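숙소 객실 정리 작업 자동화 6개월, 운영 쪽에서 본 기록

2021년 7월 10일

Jurkano에서 객실과 공용 라운지 정리 업무를 맡은 지 꽤 됐다. 우리 회사는 장기 체류형 숙소 두 곳, Millcombe 지점과 Dimitrov 지점을 운영한다. 올해 초 Millcombe 지점에 양팔 로봇이 들어왔고, 정리 업무의 일부가 그쪽으로 넘어갔다. 기술 사양을 다루는 글은 개발팀이 따로 쓸 것이므로 여기서는 근무표, 작업 지시서, 인계 방식이 어떻게 달라졌는지를 적는다. 읽는 사람은 비슷한 규모의 시설에서 운영을 맡은 사람이라고 가정한다.

먼저 도입 전의 업무 구조부터 정리한다. 객실 정리는 크게 청소, 세탁물 교체, 비품 보충, 배치 복원으로 나뉘어 있었다. 배치 복원이란 쿠션, 리모컨, 의자, 스탠드, 테이블 위 소품을 기준 배치로 되돌리는 일이다. 난이도는 낮지만 호출이 잦고 다른 작업을 끊는다. 욕실 청소 중에 라운지 정리 요청이 들어오면 장갑을 벗고, 손을 씻고, 내려갔다가 다시 올라와야 한다. 작업 시간표에는 이 이동이 잡히지 않았다. 그래서 서류상으로는 여유가 있는 오후 조가 실제로는 늘 밀렸다.

자동화 대상으로 배치 복원을 고른 것은 이 때문이다. 청소는 표면 상태 판정이 어렵고, 세탁물 교체는 침대 시트에서 막힌다. 배치 복원은 물건의 종류가 한정되어 있고, 기준 상태를 문서로 정의할 수 있다. 적어도 회의실에서는 그렇게 보였다.

첫 달에 가장 시간이 많이 든 일은 기준 상태를 문서로 만드는 것이었다. 사람끼리는 "소파 정리"라고 쓰면 통했다. 쿠션을 세워 두는 사람도 있고 눕혀 두는 사람도 있었지만 문제 삼지 않았다. 로봇용 지시서에는 쿠션의 위치, 방향, 겹침 허용 여부, 완료 조건을 모두 써야 한다. 쓰다 보니 직원들 사이에서도 기준이 달랐다는 사실이 드러났다. 오전 조는 등받이에 기대는 쪽을, 오후 조는 팔걸이에 붙이는 쪽을 기준으로 알고 있었다. 두 조의 책임자를 불러 하나로 맞추는 데 회의를 두 번 했다. 결론은 등받이 기준이다.

작업 지시는 Cladora라는 사내 관리 도구로 내린다. 원래 객실 점검표를 입력하던 프로그램인데, 여기에 작업 항목과 담당 구분을 추가했다. 담당은 사람, 로봇, 공동으로 나뉜다. 공동 항목은 로봇이 먼저 수행하고 사람이 완료 여부를 확인한다. 처음에는 공동 항목의 완료 버튼을 양쪽 모두 누를 수 있게 해 두었는데, 확인 없이 닫히는 건이 생겨서 지금은 사람만 닫을 수 있다.

6개월 동안 Cladora에 쌓인 배치 복원 작업은 773건이다. 이 숫자는 성공 건수가 아니라 접수 건수다. 중단된 것, 사람이 이어받은 것, 중복 접수된 것이 모두 들어 있다. 보고서에 이 숫자를 그대로 처리량으로 적으면 안 된다. 실제로 한 번 그렇게 올라갔고, 본사에서 오후 조 인원을 줄일 수 있느냐는 문의가 왔다. 답변 자료를 다시 만드는 데 하루를 썼다.

라운지 작업은 대체로 소파 주변에서 이루어진다. 팔걸이 옆에 사이드 테이블이 붙어 있고, 그 뒤로 스탠드가 서 있는 구조라 물건들 사이의 간격이 좁다. 쿠션이 테이블 위까지 걸쳐 있으면 쿠션 하나만 옮기는 작업으로 끝나지 않는다. 과일 바구니와의 간섭을 같이 봐야 하고, 바닥의 전원 코드도 경로에 넣어야 한다. 사람은 이런 것을 지시서 없이 처리해 왔다.

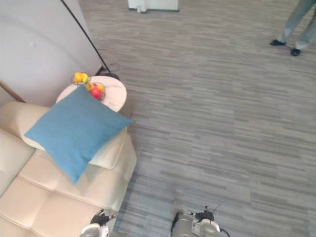 로봇이 배치 복원을 맡으면 정리 담당 직원의 업무는 줄어드는가?
총 업무 시간은 거의 그대로이고 구성이 바뀐다. 직접 물건을 옮기는 시간이 줄고, 작업 전 확인과 예외 처리, 기록에 쓰는 시간이 늘어난다. 다른 작업이 중간에 끊기는 횟수는 줄었다.

구성이 바뀐다는 말을 조금 더 풀어 쓴다. 현재 Millcombe 지점의 작업 순서는 다음과 같다. 담당자가 구역에 들어가 바닥 상태와 깨지기 쉬운 물건을 확인한다. Cladora에서 항목을 연다. 로봇이 작업하는 동안 담당자는 팔이 닿는 범위 밖에 머문다. 중단 알림이 오면 원인 코드를 고르고, 이어서 할지 사람이 넘겨받을지 정한다. 끝나면 기준 배치와 비교해 항목을 닫는다.

이 중 원인 코드가 예상보다 골칫거리였다. 초기 목록은 개발팀이 만든 것이라 "파지 실패", "경로 생성 불가", "대상 미검출" 같은 표현으로 되어 있었다. 현장에서는 쿠션을 잡았다가 놓친 것과 처음부터 못 잡은 것을 같은 코드로 넣는 사람이 있었고, 다르게 넣는 사람도 있었다. 집계가 의미를 잃었다. 지금 쓰는 목록은 여섯 개이고, 현장 직원이 쓰는 말로 되어 있다. 못 잡음, 놓침, 닿지 않음, 다른 물건에 걸림, 물건이 안 보임, 사람이 들어옴. 개발팀은 자기들 쪽에서 변환표를 두고 쓴다. 분류가 거칠다는 불만은 있지만 입력 누락이 크게 줄었으므로 당분간 바꿀 계획은 없다.

근무표도 손봤다. 도입 직후에는 로봇 확인 업무를 기존 담당자에게 그냥 얹었다. 잘못된 방식이었다. 옆에서 기다리는 시간은 쉬는 시간이 아닌데 근무표에는 공백으로 표시되었고, 그 공백에 다른 작업이 배정되었다. 알림이 와도 담당자가 위층에 있으면 작업은 멈춘 채로 남는다. 4월부터는 확인 업무를 별도 칸으로 분리했다. 그 칸에는 같은 층에서 할 수 있는 일, 이를테면 비품 수량 입력 정도만 같이 넣을 수 있다.

급여 등급 문제도 적어 둔다. 예외 처리와 기록은 기존 직무 설명서에 없는 일이다. 직원들이 먼저 이의를 제기했고 내용도 타당했다. 교육 이수자에게 수당을 붙이는 안이 올라가 있는데 아직 결재가 나지 않았다. 운영 담당자로서는 이 부분이 기계 쪽 문제보다 급하다고 본다. 일이 달라졌는데 직무 설명서가 예전 그대로이면 누락과 책임 공방이 생긴다. 이미 한 건 있었다. 로봇 작업 후 닫히지 않은 항목이 다음 날까지 남았고, 누구 담당인지 정해진 바가 없었다.

교육은 반나절짜리로 운영한다. 정지 버튼 위치와 사용법, 접근 금지 범위, 원인 코드 입력, 인계 메모 작성이 전부다. 경험상 정지 버튼은 설명만 듣고 넘어가면 안 된다. 한 번이라도 직접 눌러 본 사람과 아닌 사람은 실제 상황에서 반응 속도가 다르다. 눌렀다가 기계가 고장 날까 봐 망설이는 경우가 많았다. 지금은 교육 중에 전원이 최소 한 번씩 작업 도중에 누르게 한다. 재시작 절차는 개발팀과 조 책임자만 수행한다.

인계 메모는 형식을 정해 두었다. 구역, 항목, 멈춘 시점의 상태, 사람이 손댄 것. 마지막 칸이 중요하다. 사람이 쿠션을 치워 주고 로봇이 이어서 끝낸 작업을 로봇 단독 완료로 기록하면 다음 달 근무표가 틀어진다. 도와준 것을 적는 데 거부감이 있는 직원도 있었다. 기계가 못했다고 고자질하는 느낌이라고 했다. 항목 이름을 "개입"에서 "같이 한 일"로 바꾸었더니 작성률이 올라갔다. 이름 하나에 이렇게 차이가 날 줄은 몰랐다.

기준 배치 자체도 몇 가지 바꾸었다. 소파 옆 소품은 종류를 줄였고, 전원 코드는 벽 쪽으로 모으는 것을 점검표에 넣었다. 쿠션은 소파마다 개수를 고정했다. 로봇 때문에 객실을 바꾸는 것이 맞느냐는 의견이 있었는데, 코드 정리와 쿠션 개수 고정은 사람이 작업할 때도 편하다. 반면 테이블 소품을 치우자는 제안은 받아들이지 않았다. 투숙객이 쓰는 물건이고, 작업 편의를 이유로 뺄 수는 없다.

Dimitrov 지점 도입은 8월로 잡혀 있다. 그쪽은 라운지가 두 층으로 나뉘어 있어서 Millcombe의 근무표를 그대로 쓸 수 없다. 승강기 이동을 로봇에게 맡길지 직원이 동행할지도 미정이다. 동행으로 결정되면 확인 업무 칸이 길어지고, 오전 조 인원을 다시 계산해야 한다. 직무 설명서 개정안이 그 전에 통과되지 않으면 일정을 미루자고 건의할 생각이다.

지금 하고 있는 작업은 원인 코드별 평균 대기 시간 집계다. "사람이 들어옴"의 대기 시간이 유난히 긴데, 실제로 사람이 오래 머문 것인지 재시작 권한자를 기다린 것인지 현재 기록으로는 구분되지 않는다. 재시작 요청 시각을 따로 남기도록 Cladora에 입력 칸을 하나 추가해 달라고 요청해 두었다. 반영되면 집계 결과를 이어서 올린다.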